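Catálogo > Cuidado del cabello > Cepillos > Cepillo desenredante Kadus

Cepillo desenredante Kadus

Si tienes el pelo rizado, o muy fino, o de ese que se enreda con solo mirarlo, ya sabes lo que es pelearse con un cepillo por la mañana. Nosotros llevábamos tiempo buscando uno que sirviera para toda la familia y con el Kadus nos hemos quedado encantados. ¡Se desliza de verdad! Lo probó primero Meenakshi Goel, que tiene una melena hasta la cintura (y muy poca paciencia), y ya no nos lo quiso devolver.

El secreto está en las púas, de 3 alturas distintas. Las largas abren el nudo, las medianas lo van soltando y las cortas dejan la superficie lisa. Son flexibles, así que ceden cuando encuentran resistencia en vez de tirar, y eso en las cabezas infantiles se agradece muchísimo. 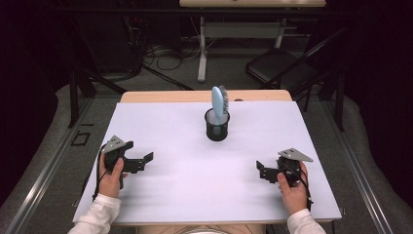 Funciona en seco y en mojado. En mojado nos gusta todavía más: reparte la mascarilla de maravilla, y con el pelo bien empapado los rizos quedan agrupados y definidos. Empieza siempre por las puntas y sube poco a poco hacia la raíz, sujetando el mechón con la otra mano. Para el secador, aire templado y a cierta distancia; aguanta hasta 100 grados, pero tu pelo no tiene por qué pasar por eso.

Se limpia en un momento. Retira los pelos con un peine de púa ancha, lávalo con agua tibia y unas gotas de champú y déjalo secar con las púas hacia abajo sobre una toalla. Con una vez por semana basta, o dos si usas espuma o laca.

Datos del producto
Largo total: 200 mm
Peso: 152 g
Púas: nailon flexible, sin bolita en la punta
Uso: seco y mojado
Apto para extensiones: sí, cepillando por debajo de la unión

También está la versión de viaje, Kadus Plimdale, con las mismas púas y mango corto, que cabe en cualquier neceser. Los cojines de recambio llegan en diciembre y valen para los dos modelos.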